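Pirano 600 Amphibian Quarantine Tub
Sold by Nedbridge Reptile & Amphibian Supply

Colour: grey base, clear lid
In stock at the Berden warehouse

The Pirano 600 is a low, wide holding tub for newts, salamanders and small frogs. It is made for the weeks after an animal arrives, when it needs to be kept apart from the rest of the collection and watched. It also works for rearing juveniles once they have left the water.

The base is one moulded piece with rounded inside corners, so there are no seams to scrub. The lid clips down on all 4 sides and has two mesh vents, one at each end. The mesh is stainless steel and fine enough to hold fruit flies and springtails.

Most keepers set it up with damp paper towel, a piece of cork bark and a shallow water dish. If you would rather use soil or moss, fill to the moulded line and no higher - the animals can reach the lid otherwise, and some species will push at the mesh until their noses are sore.

Specifications

Length: 600 mm
Width: 400 mm
Height with lid: 220 mm
Weight empty: 855 g
Drain: 19 mm threaded bung, supplied fitted
Stacking: up to 2 high when in use

What's in the box

Tub, lid, drain bung with washer, spare washer, and a write-on label for species and arrival date. Cork, dishes and substrate are sold separately.

Cleaning

Take the animal out first and put it in a clean, covered container. Remove the lid and the bung. Wash the tub with hot water and a soft brush, then disinfect with a product your vet is happy with for amphibians. Rinse several times and let everything air dry before refitting the bung.

Do not use scouring pads. Scratches hold dirt and are hard to disinfect. The lid will go cloudy if it is put through a dishwasher.

Keep a separate brush and pair of gloves for each quarantine tub, and do your established animals first on feeding days.

Where to put it

Choose a level surface out of direct sun, away from heaters and windows. The tub has no feet and sits flat, so a table, bench or shelf is fine as long as the whole base is supported. A full tub with wet soil gets heavy, so put it in place before you fill it.

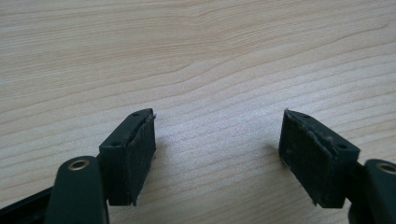

Before you order live animals

We ship equipment only. Many salamanders and newts are protected, and some need a licence to keep or can't be kept privately at all, so check with your state or territory wildlife office before you buy. Ask the breeder for paperwork and keep it with your records.

Delivery and returns

Orders are packed on weekdays. Tubs ship flat-lidded in a single carton and can't be sent to post office boxes. Unused tubs can be returned in the original carton. Cracked lids are replaced free if you send us a photo.

The older Kulkarni tub lid does not fit this base. For spare lids and bungs, or for orders of more than a carton, contact Murali Nadar at the Berden warehouse.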